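What Is Inside a Desktop Computer?
An explainer for younger readers, ages 8 to 11
Plodico Learning Centre, Schools Service

A desktop computer is made of many separate parts. Each part has its own job, and each has its own place inside the case. When the side of the case is removed, the largest thing to be found is a flat board called the motherboard. The other parts are joined to it so that they can pass messages to one another.
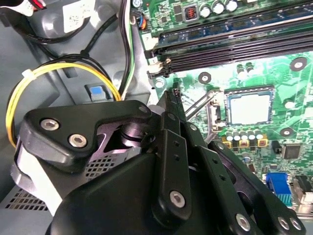 Photograph: Plodico Learning Centre

The square part with the silver lid is the processor. It follows the instructions that make up a game, a drawing program or a web page. It sits in a holder called a socket. A thin metal bar beside the socket, called a lever, is used to lock the processor in its place.

The metal lid is there to carry heat away. Processors become hot when they work, so in a finished computer a cooler is fixed on top.

Parts before they are fitted

Processors and memory modules must be looked after while they are out of the computer. They should be kept in a holder or a tray, and they should be picked up by their edges. Small sparks of static electricity, like the ones you may feel when you take off a jumper, can damage them.

A memory module is a long, narrow board with dark chips on it. It holds the things that the computer is using at this moment. When the computer is switched off, this kind of memory is emptied.

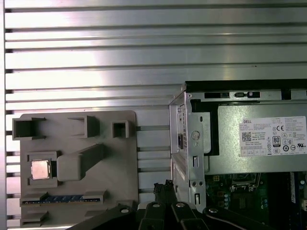 Does a computer forget my work when it is turned off?
Work that has been saved is kept on a different part, called the storage drive. Work that has not been saved may be lost, so it is sensible to save often.

Learning with a model board

Pupils who visit the Centre begin with a model. The Brondier practice board is plain grey and has raised shapes where the main parts of a motherboard would be. It allows a learner to find the socket and the memory slot before looking at a real computer.

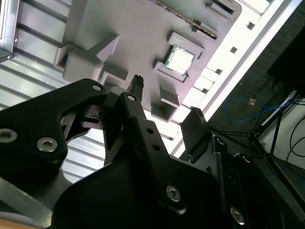

A memory slot is long and thin. The small gold-coloured strips inside it are called contacts. Electricity passes through them when a module is in place. A module has a notch in its lower edge, and this must line up with a small bump in the slot. If the two do not match, the module should be turned round and never forced.

Why are there spare slots?

Many motherboards have more memory slots than they need at first. The owner can add another module later, and the computer can then keep more things open at once.

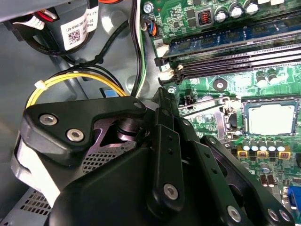

At each slot there is a latch that holds the module firmly. Some boards have a latch at both ends, and others have one at a single end only.

Words to remember

Motherboard: the main board that joins the parts together.
Processor: the part that follows instructions.
Socket: the holder for the processor.
Latch: a small catch that keeps a module in its slot.

Please do not open a computer at home without an adult. It must be switched off and unplugged first.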